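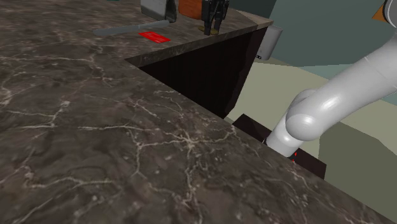

Stollora Race Club: Your Questions

What do I get for my share?
A small piece of a real racehorse, plus all the fun that goes with it! Each horse has 40 shares, and yours covers training, feed, shoeing and vet bills for one full season. Prize money is split evenly after the trainer and jockey are paid.

Can I come and see my horse?
Please do. Gleice Bittencourt runs our stable mornings and loves showing people around — wear old shoes, and come by 7 a.m. if you'd like to watch the gallops. Carrots are fine, but ask first, as Jirkimell gets a bit nippy around feeding time.

Will I get owner's badges on race day?
We usually have a handful for each runner, and they go into a drawing among the shareholders who ask. If you miss out, you can still buy a regular ticket and meet us at the rail.

When does Aretti run next?
She's having a break until December, when we hope to find her a mile race on softer ground. We email everyone as soon as she's entered.

Can I sell my share?
Yes, to another member, once the season is over.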